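Tea before the shop opens: a talk with the owner of Hirnine 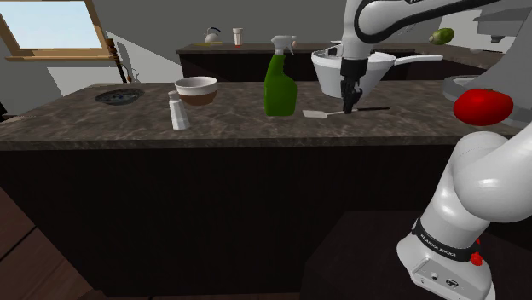

The owner of Hirnine does not like to be called an expert. "I am a person who drinks tea and sells tea," she told me, and she asked me to leave her name out of the article, so I do it. We met on Tuesday at seven in the morning, one hour before she opens the door of the shop.

She grew up in a house where tea was made all day. Her grandmother kept the leaves in a tin from biscuits and never measured them. "She took them with her fingers. When I tried to do the same, it was always bitter. I was nine years old and I was very angry with the tea."

For many years she worked in an office at Arnimar, where she was responsible for shipping papers. In that time she drank only coffee from the machine. The change came when a client from Banda sent a small packet of black tea together with the documents. She made it at her desk with water that was too hot, and still it was better than everything she had in her kitchen. "I wrote to him to ask where I can buy it. He answered me that I cannot. So this became my hobby, to find it."

The shop is now in its fourth year. She keeps 52 kinds of tea, and 40 of them come in every season from the same growers. The best seller is a green tea called Tăng, which she sells in small bags because it becomes old quickly. Her first order was 1000 bags, and she admits it was a mistake. "My brother drank Tăng until spring. He does not want to see it anymore."

I asked her what people do wrong at home. She thought for a long time. "They leave the leaves in the pot and go to answer the telephone," she said. For green tea she lets the boiled water stand a few minutes, and then she steeps it for two. For black tea she waits 4 minutes, and she uses a clock for this, also after so many years.

About sugar she is not strict. Her grandmother took two spoons, and some of her oldest customers take three. She is less patient with lemon in green tea, but she will not say it to a customer.

In April she wants to start evening tastings, with six chairs and one long table. The table is already bought. The chairs she is still looking for, and she asked me if I know somebody who sells old ones.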